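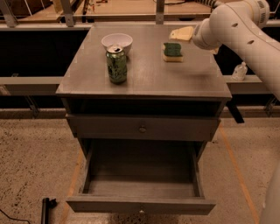
Section 3: Teaching the Numis planner your furniture

Before Numis can plan a reach, it needs a scene model, and it's well worth taking your time over this part (everything later leans on it!). Start with the large, still things and work down to the small ones. With a nightstand like this one, enter the top, the closed upper drawer and the open lower drawer as separate bodies, and only then add the bowl, the soda can and the sponge.

1. Open the Scene tab and choose New Model.
2. Draw a box for each body. A drawer that is pulled out needs its own box, or the planner will happily send the elbow through it.
3. Where one object hides part of another, as the can does with the bowl, set the hidden one to Partial.
4. Press Check Reach and let it run all 1,000 samples. 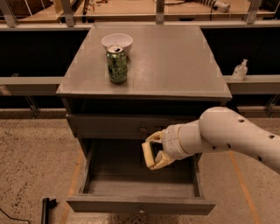

If the check comes back with more than 6 collisions, go back to step 2 and look at your drawer boxes first, as they're the usual culprits. You can raise the sample count to 2,000 under Options, and on a crowded tabletop we'd gladly wait the extra time.

Note: Models saved in the older Lecomte format will open, but drawers come in as closed. Set each one again by hand.

Caution: Check Reach doesn't watch for people. Keep the stop button within reach whenever the arm is powered.

5. Save the model and go on to Section 4, Grasp Settings.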